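Workbook Inspection Checklist: Forecast and Lending Model

Model: Povis operating forecast, version 2
Entity: Jondanley Pty Ltd
Prepared by: Sunil Roy
Inspected by: Laiba Tarar, Haque model review
Inspection date: 11 August 2024

Result codes
P = pass
F = fail, must be corrected before release to the lender
O = open, answer required from the preparer
N/A = not applicable

Comments are recorded against an item only where the result needs explanation or where the next reviewer will need the cell reference. Row references are to the version inspected and will move if rows are inserted.

Section A. File and version control

A1. File name carries the version and matches the cover sheet. P

A2. Change log completed for every version. F
Comment: Log stops at the first issue. The tax sheet and the debt sheet have both changed without an entry. Preparer to reconstruct from the saved copies and list each change by sheet, row and purpose.

A3. No external links. F
Comment: Payroll row on the Costs sheet still points to a file on a local drive. The value displayed is the last cached value and will not update. Paste the source table into the Inputs sheet and link to that.

A4. No hidden sheets, rows or columns without a note on the cover. O
Comment: One very hidden sheet, name "old_wc". No live formula refers to it. Confirm it can be deleted.

A5. Macros disabled or documented. N/A

A6. Calculation mode set to automatic, iteration off. P
Comment: Iteration was on when the file was received. Switched off for inspection. No circular reference was reported afterwards, so it can stay off. Leave the setting alone in future versions.
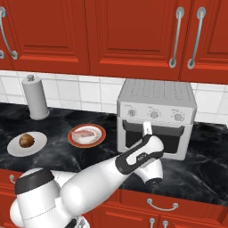
Section B. Inputs

B1. All assumptions are held on the Inputs sheet. F
Comment: Hard-coded values found inside formulas on Revenue (growth uplift), Costs (freight percentage) and Debt (establishment fee). The freight percentage on Costs differs from the one on Inputs. The Costs figure is the one driving the result.

B2. Inputs distinguished from calculations by cell style. P
Comment: Blue font used consistently on Inputs. Some blue cells on Revenue hold formulas. Restyle.

B3. Each input has a source and a date. F
Comment: Price and volume assumptions are sourced to "management". Give the document name. A meeting is acceptable if minutes exist and are in the file.

B4. Units stated for each row. F
Comment: Inputs are in dollars. Revenue and Costs are in thousands. Working Capital divides by 1000 in the receivables row and does not do so in the payables row, which overstates payables on the balance sheet. The balance check still shows zero; see D4 for the reason. Put the divisor in a single named cell and refer to it throughout.

B5. Signs are consistent. P
Comment: Outflows negative on all sheets. The convention is stated on the cover.

B6. Actuals agree to the ledger. O
Comment: Opening balances agreed to the December trial balance except inventory. Difference of $563 between the trial balance and the model. Small, but the two should be identical when one is copied from the other. Preparer to identify the account.

Section C. Calculation sheets

C1. One formula per row, copied across without change. F
Comment: Nearly 3000 formulas were compared across the row. Breaks found in Revenue (third forecast year, seasonal factor typed over), Costs (rent, escalation skipped in one month) and Tax (see C5). The breaks are not marked. If an override is intended, it belongs in a separate override row with a switch.

C2. Timing flags drive all period-dependent rows. P
Comment: Flags are built correctly on the Timing sheet. The leap year is handled.

C3. Row labels describe the contents. O
Comment: Two rows on Costs are both labelled "Other". Rename.

C4. No formula longer than can be read in the formula bar at standard width. F
Comment: The volume rebate row on Revenue nests conditions by tier and cannot be tested as written. Break it out to one row per tier plus a total. The result was reproduced independently for the first forecast year and agreed. Later years were not tested because of the override noted in C1.

C5. Tax calculation separates current and deferred tax, and losses are tracked. F
Comment: Carried-forward losses are applied in full in the first profitable period, then applied again in the next. The loss balance goes negative and stays negative. Add a floor at zero and a corkscrew: opening, added, used, closing. The rate is a single input, which is fine for this forecast, but the comment beside it refers to a different entity and should be removed.

C6. Depreciation does not exceed cost. P
Comment: Tested by setting every asset life to one year. Accumulated depreciation stopped at cost in each class. Disposal proceeds are assumed nil, which is stated on Inputs.

C7. Capital expenditure enters cash flow in the period paid. O
Comment: Payment is taken in the month of delivery. The supply terms in the file call for a deposit on order. The effect is a month or more earlier for part of the outflow, in the same quarter in which cash is lowest. Confirm the terms and model the deposit separately.

C8. GST is modelled on a cash timing basis. P
Comment: The refund month agrees with the lodgement cycle given on Inputs. Exempt items are excluded.
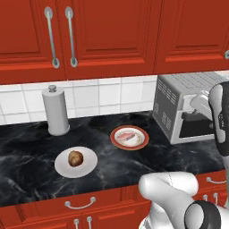

The GST control account was rolled forward by hand for the first forecast year and closed to the same balance as the sheet. Later years use the same formula across, with no breaks. The sheet would be easier to follow if collected and paid amounts were on adjacent rows, but that is a presentation matter and does not affect the result.

Section D. Debt, cash and checks

D1. Facility terms agree to the signed term sheet. O
Comment: Limit, margin and maturity agree. The line fee is in the term sheet and absent from the model. It is charged on the limit, so it applies whether or not the facility is drawn.

D2. Interest calculated on a stated basis. P
Comment: Calculated on opening balance. This avoids circularity and slightly understates interest in drawdown months. Disclosed on the cover. Acceptable to the reviewer; lender to be told.

D3. Minimum cash balance maintained by drawdown. F
Comment: The draw formula looks at closing cash for the prior month, so a shortfall is funded one month late. Cash is below the stated minimum in several months and the alert does not trigger, as it tests only the annual columns. Rebuild the draw on cash available before funding in the same month. Repeat the alert on every monthly column.

D4. Balance sheet balances without a plug. F
Comment: "Other reserves" is calculated as the difference between net assets and all other equity lines. Every error upstream is absorbed there. Replace with the opening balance plus an input movement. Expect the check to fail once this is done. Clear B4 and C5 first and most of the imbalance should go with them.

D5. Closing cash on the balance sheet agrees to the cash flow statement. P

D6. Covenant ratios follow the definitions in the facility agreement. F
Comment: Debt service cover is computed on EBITDA. The agreement uses cash flow available for debt service, after tax and after maintenance capital expenditure. Headroom under the agreed definition is materially thinner. Do not quote the current ratio in any covering letter.

D7. Check totals gathered on one sheet, with a master check on the cover. P
Comment: Tolerance on the master check is set wide enough to hide a rounding problem in each column. Tighten to one cent, or explain the figure used.
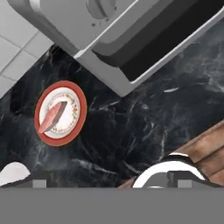 Benchtop with white and grey veining. Computer render.

Section E. Sensitivities and outputs

E1. Scenario switch works from one cell. P
Comment: Base, low and lender cases each tested. Returning to base restores the original result.

E2. Downside case moves costs as well as revenue. F
Comment: The low case reduces volume and leaves variable cost at base volume, then applies a separate cost saving that has no source. Link variable cost to the scenario volume and delete the saving unless it can be supported.

E3. Data tables recalculate. O
Comment: The table on Outputs is pasted as values. It does not match the model in its present form. Rebuild as a live table or remove.

E4. Charts refer to current ranges. F
Comment: The cash chart omits the final forecast year. Axis starts above zero and exaggerates the movement. Reset both.

E5. Printed outputs fit the page and carry version and date. P

E6. Entity name is correct throughout. F
Comment: The Outputs footer reads "Elura". The template was evidently carried over from another engagement. Search the whole workbook, including comments, defined names and document properties, before anything leaves the office. Client names in file properties have been picked up by a counterparty before.

Section F. Overall result

Not released. To be resubmitted as a new version with the change log completed.

Order of correction:
1. B4, units
2. C5, tax losses
3. D4, reserves plug
4. D3, facility drawdown
5. D6, covenant definition
6. E2, downside case
7. All remaining F items in section order

Open items may be answered by note in the comments column of the preparer's copy. Supporting documents go in the engagement folder, not embedded in the workbook. Sections C and D will be reinspected in full. Sections A, B and E will be reinspected for failed and open items only.

Preparer's acknowledgement: S. Roy
Reviewer: L. Tarar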